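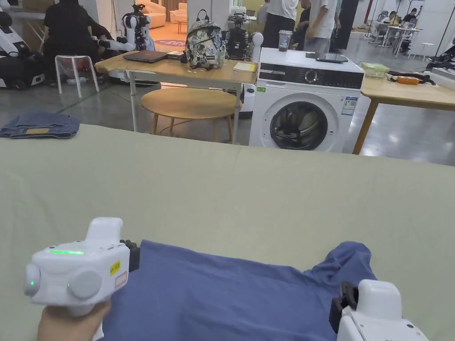
Ironing is what people do when they've folded badly, according to Ecaterina Gavrilă, and she would like it known that she has not plugged in an iron since January.

I put it to her that some of us don't fold at all. Some of us have a chair.

"Everyone has the chair," she says. "The chair is fine. The chair is honest. It's the drawer I worry about."

Gavrilă runs the Vorkesside folding evenings, 70 minutes of shirts, jeans and mild judgment. Jeans come first, as they more or less fold themselves and everybody gets a win. Then shirts, which is where the colour drains from people's faces.

"They go straight for the sleeves," she says. "Leave the sleeves alone! Flatten the body, get the bunched bit out, then we can talk about sleeves."

Her one firm view on furniture is that a shirt needs a big surface with a cloth over it. Bare tabletops let the fabric skate about. Beds she tolerates.

"A bed is soft, so you press down and the shirt sinks and comes back up with opinions. But it's big, and most people own one."
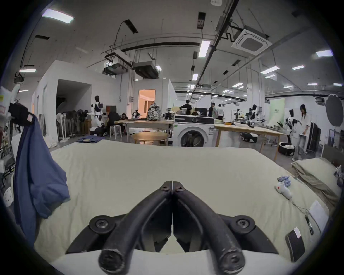 She folded on one herself for years, in a flat in Trestau where the only table was for eating, and she still thinks a tight sheet beats a small desk. What she won't forgive is the washing machine lid. I confess that I've used mine.

"And how did that go?"

Not well. She asks what I paid for my wardrobe organizer, and I tell her $95. She is quiet for a while, then offers me a cup of tea.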